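Last edit Aug 24, 2018. Still rough, will tidy.

# prillwood-pantry

Price list for household stuff, typed in from paper reciepts. One row per item per shop. Shops so far: Stotura, Grecu, Traltow (Traltow only from March on).

## Files

- `items.csv` - 198 rows
- `shops.csv` - names, suburb, opening hours
- `notes.txt` - my scribbles, ignore

Categories: `paper`, `dairy`, `tins`, `cleaning`, `other`. Tissues go under `paper`, not `cleaning`. Fixed 39 rows that had it wrong.
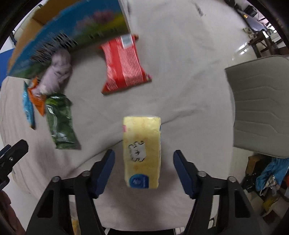 *Yellow tissue packet, category `paper`*

## Columns

- `item` - lower case, no brand
- `size` - grams, mL or sheets
- `price_c` - cents, no dollar sign
- `multi` - y/n, y if sold by the carton

Cartons are a pain. Price is for the whole carton, so divide yourself.
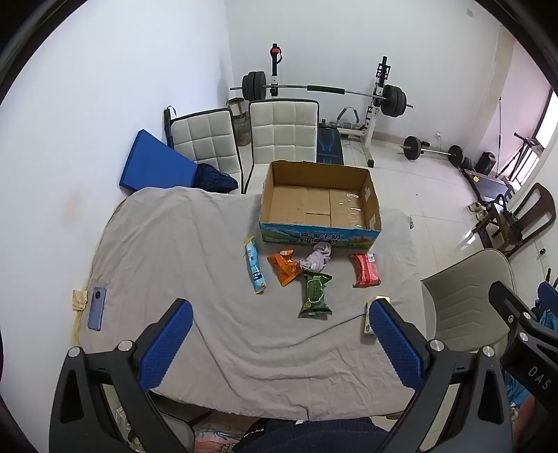

Carton size is blank for 82 rows, Grecu doesn't print it. Don't fill with 1, it wrecks the averages.

## Known problems

- specials not flagged
- colour/flavour dropped, so some rows look like doubles
- Stotura rounds to the nearest 50 c, dont know why

## Licence

Do what you like with it. Fixes welcome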